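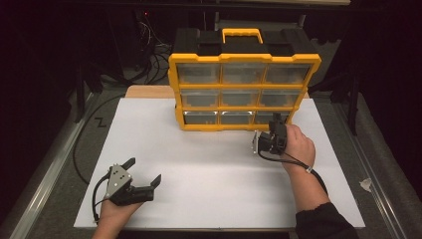

Kimono Tratero « Portela » : mon avis après un printemps de judo

J'ai repris le judo en mai, après une longue pause, et mon ancien kimono ne fermait plus très bien. J'ai donc acheté le modèle Portela de la marque Tratero, taille 180, payé 80 euros en ligne. Je pratique 3 fois par semaine, surtout du travail au sol, et je pense avoir maintenant assez d'heures avec lui pour donner une opinion utile.

Le tissu

La veste est en grain de riz assez épais. Les premiers cours, elle était raide au niveau du col et j'avais des rougeurs sur le cou. Après quelques lavages, ce problème a disparu. Les coutures des aisselles sont doublées et je n'ai pas trouvé de fil qui sort, même là où mes partenaires tirent beaucoup. Le pantalon est plus léger, avec un renfort aux genoux qui descend suffisamment bas. Le cordon, par contre, est trop court : il rentre dans la ceinture pendant la machine et il faut le chercher avec une épingle.

La taille

Le guide du fabricant annonce un rétrécissement faible. Chez moi, les manches ont perdu presque 3 centimètres, pourtant je lave toujours à froid et je ne mets jamais au sèche-linge. Si vous êtes entre deux tailles, prenez la plus grande. Les épaules sont larges, ce qui me convient, mais une personne mince aura peut-être trop de tissu devant – et donc trop de prises pour l'adversaire.

Par rapport aux autres

Au club, on m'a prêté un Darkstead pendant deux semaines. Il est vendu 127 euros, il est plus doux dès le premier jour et le col garde mieux sa forme. Pour la compétition, je comprends qu'on le préfère. Pour l'entraînement, la différence de prix me paraît difficile à justifier. J'ai essayé aussi le Mirnent d'un débutant : trop fin, il colle à la peau au bout de 20 minutes de randori.

La ceinture n'est pas comprise, ce n'était pas écrit très clairement sur la page du produit. La livraison a été correcte et l'échange de taille est gratuit, mais je n'ai pas eu besoin de le demander.

Ma note : 4 sur 5. Je retire un point pour le cordon et pour les manches.

Avis publié le mardi 5 septembre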